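Chapitre 6
Le linge et l'entretien des textiles

Au programme de ce chapitre
Les fibres et leur comportement au lavage
Le tri et la préparation du linge
Les codes d'entretien
Le repassage et le rangement

Entretenir un textile, c'est lui rendre sa propreté sans modifier sa forme, sa couleur ni son toucher. Quatre facteurs interviennent dans tout lavage : l'action chimique du produit, l'action mécanique du brassage, la température et la durée. Ils sont liés entre eux. Si l'on baisse la température, il faut en général allonger le cycle ou choisir une lessive plus active à froid. Ce principe est repris en détail à la page 121.

Le tri précède toujours le lavage. On sépare le blanc des couleurs, puis les fibres délicates des fibres résistantes. Les rouges et les bleus foncés demandent une attention particulière - un article neuf peut dégorger pendant plusieurs lavages. Quand un même vêtement associe une couleur vive et du blanc, on le traite comme un article de couleur, à basse température, et on évite de le laisser humide en tas.

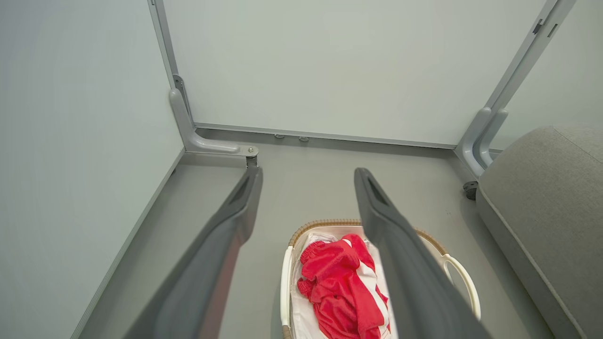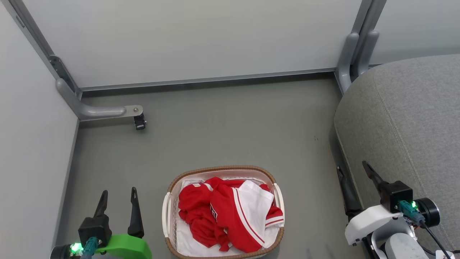
Fig. 6.1 - Linge rouge et blanc dans un panier à poignées, deux vues.

Le coton supporte des températures élevées, mais il peut rétrécir au premier lavage. Le polyester se lave couramment à 40 °C et sèche vite. La laine feutre sous l'effet combiné de la chaleur et du frottement. Pour les mélanges, on applique la règle de la fibre la plus fragile.

Avant de charger la machine, on vide les poches, on ferme les fermetures à glissière et on retourne les articles imprimés. Les taches se traitent à part, le plus tôt possible.

Pour commencer
Katalin Kun tient la lingerie d'une petite pension à Flimstead. Elle reçoit un lot mélangé : des torchons en coton blanc, deux pulls en laine et des maillots en polyester de couleur.
1. Combien de lessives doit-elle prévoir ?
2. Quel programme convient à chacune ?
3. Quels articles ne doivent pas passer au sèche-linge ?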